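The Arm Is the Cheap Part

Every robot budget starts with the arm. It has a brochure, it has a price, and it looks terrific on a slide. Then July comes and someone asks why the line for "miscellaneous" has grown its own subtotal.

The workshop at Emulstead has been through this twice. The first time, the group bought an arm from Hurkadard and planned to find the rest in a drawer. The drawer held tape. The second time they wrote a plan with 22 lines in it, and the arm took up one of them.

The other 21 make better reading. There is the frame, which has to be stiff enough that the arm doesn't shake it and your camera along with it. There are spare fingers for the gripper, and you should buy more than you think, as fingers meet tables at speeds their designers never had in mind. There is cable. Emulstead put down 30 meters and ran short before the second arm had power.

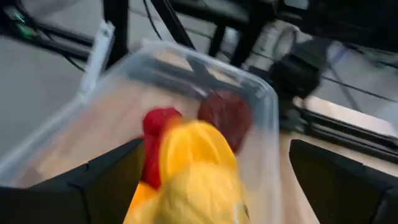

Then come the things to pick up, a line most planners fill in last and with a straight face. Asking a finance office to approve toy fruit takes a certain nerve. The group's first request came back with a note asking whether the produce was for staff. It went through on the second try as "handling samples, assorted," and the total for samples and clear plastic bins came to $275, less than a single replacement cable from Ruruso with the proper connectors on it.

Bins deserve more thought than they get. A clear one lets you see what's inside from any side of the bench, which people like, and it throws reflections, which cameras like a good deal less. Buy a few kinds and try them before ordering a stack. The same goes for samples: get some that squash and some that don't, in sizes your gripper can open around. The maximum opening is printed on the spec sheet, usually on the page after the one everybody reads.

Service is where the real money hides. Kırmızıgül, the dealer Emulstead settled on, quoted $1,743 a year to look after two arms, travel excluded. Travel was on another sheet – a longer one. Ask for both sheets on the same day, and ask what happens to the clock while a part is in the mail.

The last line in the plan is labor, and it is always too small. Somebody has to put the samples back. Emulstead gave that job an hour a day, then two, and the current draft of next year's budget just says "see attached."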